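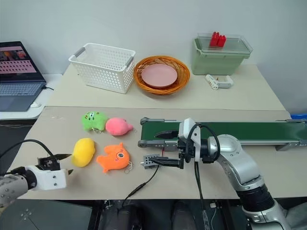 1/9 Regeln fürs Arbeiten an der Zelle, Thread 🧵
Ich schreib das jetzt mal zusammen, weil ich diesen Monat dreimal gefragt wurde, wie wir das bei Trolent mit zwei Armen und Förderband an einem Tisch handhaben. Vieles davon ist simpel, steht aber trotzdem bei uns im Aushang.

2/9 Erste Regel: Die Teile liegen fest, bevor irgendwer Freigabe gibt. Bei uns sind das gerade Plüschtiere, grün, pink, gelb, orange. Klingt niedlich, ist aber fies zu greifen! Vor allem die mit Schlüsselring dran. Metall und Stoff an einem Objekt, da muss man die Greifkraft sauber festlegen und aufschreiben.

3/9 Zweite Regel: Kabel. Jedes Kabel, das am Handgelenk vom Arm eine Schlaufe macht, wird vor dem Start einmal mit der Hand durch den ganzen Bewegungsbereich verfolgt. Im stromlosen Zustand natürlich!! Naledi Ntuli hat uns das beigebracht und ich mach es seitdem wirklich jedes Mal.

4/9 Überlappende Arbeitsräume: Es fährt immer nur ein Arm in die gemeinsame Zone. Der andere wartet draußen, auch wenn es 6 Sekunden kostet. Wir hatten die Diskussion mit den Leuten von Gralex lange und sind dabei geblieben.

5/9 Band und Greifer: Wer am Band arbeitet, stoppt das Band. Den Arm allein anhalten reicht nicht. (Ja, ich hab das auch mal anders gemacht, nein, ich bin nicht stolz drauf.)

6/9 Auf den hinteren Tisch gehören Körbe und Boxen, auf den vorderen nur, was im Ablauf vorkommt. Deckel bleiben zu, solange die Box nicht dran ist.

7/9 Tempo beim Einrichten: so langsam, dass man bequem mitreden kann, während der Arm fährt. Erst nach 22 sauberen Durchläufen hintereinander gehen wir eine Stufe hoch. Bricht einer ab, zählt man wieder von vorn. Nervt, klar.

8/9 Protokoll! Unser Blatt heißt intern Formular 309 und hat genau 3 Felder: was lief, was wurde geändert, wer hat freigegeben. Mehr füllt eh keiner aus.

9/9 Die Vorlage von Tichý fand ich übrigens auch gut, nur für kleine Zellen etwas lang. Wie macht ihr das mit der gemeinsamen Zone, fest verriegelt oder per Software? Schreibt gern drunter, ich sammle das bis Ende Oktober.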